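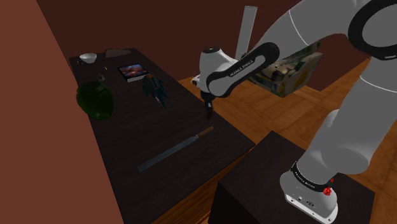

Part 3: Your first shift with the sorting arm

I wrote this part after my own first month on the Rees bench, so it's in my words and it goes in the order I wish I'd been taught it. Parts 1 and 2 cover the wiring and the network, and you can skip both unless you're in maintenance. Everyone else starts here.

What the job looks like now

If you worked lost property before July you'll remember how it went. A crate came up, you tipped it out, and you picked through a file, a book, a jar, somebody's toy dragon, all day long, writing tags as you went. The arm does the lifting now and we do the deciding. I was grumpy about it for a good fortnight (ask anyone!) and I still miss the tags a bit, but my wrists don't.

The arm is a Franka Emika on a dark pedestal at the side of the long table. The program that tells it what to do is called Ditar, and the item list lives in Votska, same as before. Your old Votska login still works.

Before you start

1. Find the red button on the base of the arm. Do it every shift, even if you did it yesterday. Put your hand near it so you know how far you have to reach from where you're standing.

2. Look at the gripper. It should be pointing down over the table with nothing in its fingers. If it's holding something, leave it alone and ring extension 16.

3. Spread the items out along the table. They don't have to be tidy, but leave a hand's width between them. Long things like a metal file can lie at any angle, as long as the whole thing is well within the edges.

4. Take anything off the table that belongs to you. Mugs, phones, glasses. I lost a perfectly good biscuit tin to shelf 100 this way and had to fill in a claim form to get it back.

Caution: don't lean over the table while Ditar is running. The upper part of the arm swings wider than you expect, and watching the fingers makes you forget about the elbow.

Running a batch

5. Step back behind the floor line and press Begin on the Ditar screen. It will ask for a batch number. Type it in exactly as it's printed on the crate slip, for example 2939, with no spaces.

6. Wait for the first question. Ditar shows you one item and its best guess at what it is, and you say Yes, No or Leave it. Take your time. There's no timer on this, whatever you may have heard in the canteen.

7. If you choose No, type what the thing is in ordinary words. "Toy dragon, green" is plenty. You don't need the old category codes any more, though Votska will still accept them if your fingers type them out of habit (mine do).

8. For glass, choose Leave it and move the piece yourself once the arm has parked. We agreed this rule as a team and it applies to jars and bowls of every size.

Note: a flat item lying on its face, such as a closed book, can be awkward for two fingers to get hold of. If Ditar asks twice about the same one, choose Leave it and shelve it by hand at the end.

When something goes wrong

9. Press the red button. You won't get told off for it, and you don't need to ask first.

10. Write down the last thing on the Ditar screen. If it says 1892, the arm has lost track of the table edge and the bench needs setting up again, so call Iqra Usmani and have a cup of tea. Any other number, try Resume once, then call her anyway.

11. Don't push the arm by hand to get it out of your way.

Who does what

The two tagging posts have become bench posts on the same grade. You'll do half your shift at the bench and half at the counter with the public, and you can swap halves with whoever you're paired with. New starters get a full week sitting beside somebody before they run a batch alone. If the counter isn't your thing, say so early! Iqra has moved a couple of people across to Dustine, the repair room, and they seem very happy with it.

Ending your shift

12. Let the batch finish, or choose Stop after this item.

13. Shelve your Leave it items and mark them off in Votska.

14. Sign the bench sheet. Page last changed 24 August 2020, so if your printed copy is older than that, bin it and print this one.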